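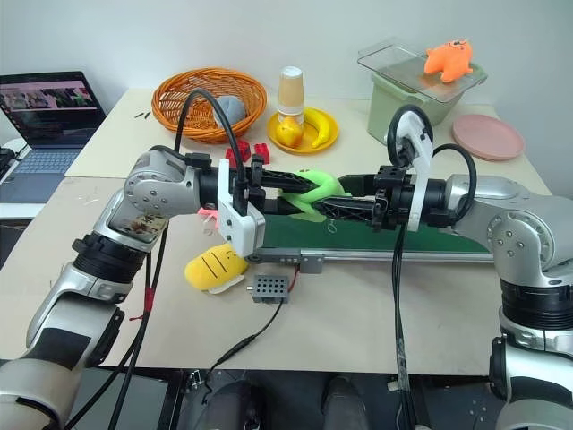
Green plush on the tabletop

About us

Reading time: 2 minutes

Print this page | E-mail this page

Hi, and welcome to Someck! We're a small board game club and lending library in Greltthorpe, and I'm the one who answers the e-mail, orders the sleeves and writes pages like this one (usually late at night, with a rulebook open next to me).

We started with 2 shelves in my spare room and a habit of never finishing a game before midnight. Friends kept borrowing things, then friends of friends did, and at some point I had to buy a notebook to keep track of who had which expansion. The library now holds 587 games, from quick card games you can teach over a coffee to the big economic monsters that eat a whole afternoon. Of those, 327 can go home with you for up to three weeks. The rest stay put – they're either out of print, missing a part we're still hunting for, or so heavy that I worry about your back.
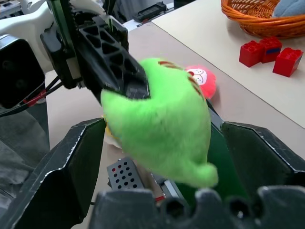 Our open table starts at 6:30 in the evening and runs until the last group packs up. Come alone if you like, plenty of people do! Tell whoever is at the desk what you enjoy and how much rules talk you can stand, and we'll find you a seat. We teach every game from scratch, and you're allowed to ask the same question four times. I still have to look up how ties work in most auction games.

People ask about the name. Someck was the trading port in a game I tried to design years ago, along with its rivals Aranda and Stustau. The game was awful (the player in Stustau always won, usually by the third round), but I liked the map, so the ports live on. Our two playing rooms are called Aranda and Stustau, and yes, people still argue over who gets to sit in Stustau.

Every March we hold our swap weekend, when you can bring along whatever has been gathering dust and trade it for someone else's dust collector. Last time 300 games changed hands, and I came home with more than I took, again. Please check your boxes first – a swap with half the cubes missing makes for a grumpy new owner.

We don't sell games and we don't run tournaments. Membership covers borrowing, the open table and all the tea you can drink, and your first visit is free. If you'd like to donate a game, drop me a line before you bring it over so I can check whether we have it already. We have quite enough copies of the railroad ones for now.

Contact | © Someck, Greltthorpe | Back to top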